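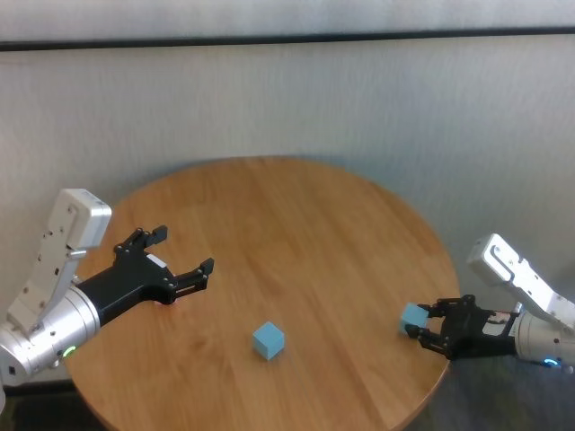

A round table with straight grain in the wood. Each of those lines has a story to tell.

How Wood Gets Its Stripes
by Lesego Cele

Find something made of wood. A table, a door, a spoon, the ruler you were supposed to leave at school. Look closely and you will probably see lines running through it. Grown-ups call these lines the grain, and then they usually stop talking, because that is all they know about it.

The grain is a tree's diary. Trees don't get out much, so the diary is mostly about the weather.

A tree gets fat

You grow all over. Your legs get longer, your feet get bigger, and your favorite sweater gives up. A tree grows in a stranger way. It gets taller only at the tips of its branches, and it gets thicker only in one very thin layer just under the bark. That layer is called the cambium (say KAM-bee-um). Every year the cambium makes a fresh coat of wood around the outside of the old wood, the way you might put on a new jacket without ever taking off the last one.

This means that if you carve your name in a tree at the height of your chin, it will not rise up into the sky as the tree grows. It will still be there when you are 40, at the same height, looking embarrassing. Please don't carve your name in a tree.

Spring wood and summer wood

In many places, trees take the winter off. Then spring arrives, there is plenty of water, and the tree grows in a hurry. Wood made in a hurry is often pale, with big roomy cells for carrying all that water up to the new leaves.

Later in summer the tree slows down. The cells it makes now are smaller, with thicker walls, packed close together. This wood looks darker. Then winter comes and the tree stops.

One pale band and one dark band make one ring, and one ring is usually one year. A wide ring often means a good year with lots of rain and sunshine. A skinny ring can mean a dry year, or a year when caterpillars ate the leaves, or a year when a bigger tree next door hogged all the light. Trees have neighbor problems too.

So how do rings turn into stripes?

Good question. If you cut straight across a trunk, you see circles. But hardly anyone wants a table made of one giant slice, and the slices like to crack as they dry. Most boards are cut the long way, from the bottom of the trunk toward the top.

Think of a tree as a rolled-up carpet. Look at the end and you see a curl. Slice the roll down its length and you see the edges of all the layers, side by side, in lines. The carpet hasn't changed. You are just looking at it from another direction (and you owe someone a carpet).

If the saw goes from the bark straight toward the middle of the tree, the lines on the board come out straight and neat. If the saw takes a slice nearer the side of the log, the lines come out as wavy arches, like a row of pointy hills. Carpenters have words for these two kinds of board, quartersawn and flatsawn, and they can argue about them for a whole Saturday.

What about knots?

A knot is the round dark spot that looks like an eye watching you eat breakfast. It is the bottom of a branch. As the trunk got thicker, it swallowed the beginning of the branch, and the grain had to bend around it, like a stream going around a rock.

Why the grain matters

Wood is made of long, thin fibers that mostly run up and down the tree. It is a bit like a bundle of dry spaghetti. Pulling the strands apart sideways is easy. Snapping the whole bundle in the middle is much harder. That's why firewood splits so nicely along the grain, and why a wooden ruler has its grain running the long way. A ruler made the other way would last until the first boring lesson.

Try it: steal the grain

You need thin paper, a crayon with the wrapper peeled off, and a piece of rough, unpainted wood that someone has said you may use.

Lay the paper on the wood and hold it still. Rub the side of the crayon over it, gently. The lines should begin to show up on the paper. Turn the wood over and do the back, then try one of the ends, where you may find curves in place of stripes.

Smooth, shiny furniture doesn't work well for this, and crayon on the dining table will get you talked about for years.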